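The Great Earbud Knot

May 14, 2022

So I finally pulled out the bag of old earphones I'd been ignoring since December. All white, all wired, and all wrapped around each other like they'd been knitting in there (my sister-in-law says to just toss them, but no way!).

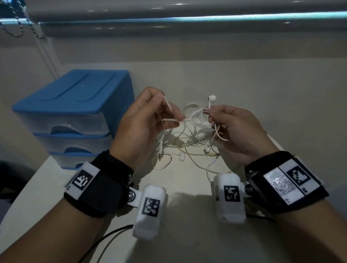

My trick, if you can call it one, is to find a single earbud and follow its cord back into the pile, keeping everything loose. No yanking! I yanked last time and made a knot the size of a walnut. Next up is the Flakholm drawer, which is mostly chargers.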